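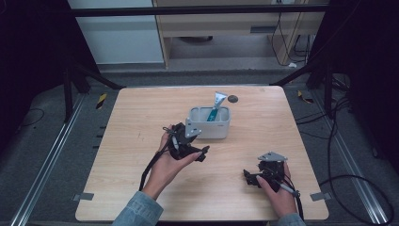
Paying by the hour for somebody else's hand movements sounds like a hard sell, and Raluca Mihăilă is not buying it yet. She told a trade meeting in Viltmont that she would want to see a machine do the job in her own building before she signed for a single hour of recordings.

Her remark was aimed at Rikance, which on 6/30/22 opened orders for a service it calls Menzies. Customers send in a list of small table jobs, such as putting tools away in a caddy or taking them out again. Rikance has people do the jobs with a gripper in each hand, records the movements, and delivers files meant for training a two-armed robot. The smallest order is 15 hours. Delivery is promised in 7 weeks.

The pitch is that a person holding grippers works faster than a person steering a robot by remote control, and that no robot is needed until the training is done. The first half of that is easy to believe. The second half is where the sales sheet gets thin. A human wrist bends in ways many robot arms can't copy, and people fix a bad grasp without thinking about it. Rikance says it filters out movements a robot could not follow. It does not say how many hours are thrown away, or whether the customer pays for them.

There is also the matter of results. The company says its library holds over 200 tasks, but it has published success rates for only two of them, both run on its own arms at its own site. Neither involves a thin tool standing on end, the sort of thing that tips or turns when it is grabbed a little off center. Asked for figures on harder jobs, a spokesperson said more would be released in January.

Palletthorpe, a packing firm that has placed an early order, would not say what it paid. The firm said it plans to use the files for sorting hand tools into kits and has not yet picked a robot to run them on. That choice could matter a great deal, given that the files are recorded with one type of gripper and Rikance charges extra to convert them for another.

The price of that conversion is not on the order form. Buyers are told to ask for a quote after the first delivery, by which time the minimum order has been paid in full. Rikance offers no refund if a robot trained on the files fails at the task.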